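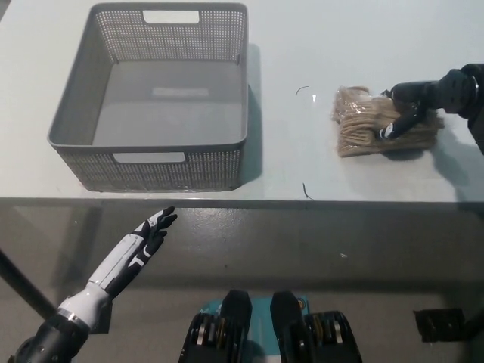

Last changed: April, after the Clendham bench review

Pre-run checklist, software side: Rikar two-arm pick stack, basket task

1. Planner version matches the one on the run sheet. OK.
Comment: it matched last time too, and we still had the wrong config loaded. Check the config hash as well.

2. Basket detected, walls and floor. PASS, with doubts.
Comment: perforated gray walls come back as patchy depth. Bilgin fills the gaps and reports a solid box. I'd like to see the raw cloud before I believe it.

3. Handle cutouts kept out of the grasp list. OPEN.

4. Wrapped bundle segmented from table. PASS on 93 of 200 logged views.
Comment: the vendor note calls this "robust to clear packaging." Highlights on the creases say otherwise. Do not raise the confidence threshold to make the number look better.

5. Arm shadow not labeled as an object. PASS.
Comment: one lamp position only. Repeat with the lamp moved.

6. Right hand contact stop. Fingers close over the top of the bundle and press down; force limit must trip before the table does the stopping. NOT SIGNED.
Comment: limit read from a file last edited at Lanatcombe. Who checked the units?

7. Left arm hold pose clear of the table edge. OK by eye. Planner margin shows 89 mm, which I don't trust until the hand model includes spread fingers.

8. Stop button tested from both sides of the bench. OK, 4:15 pm.

Result: slow speed only. Items 3 and 6 go back to software.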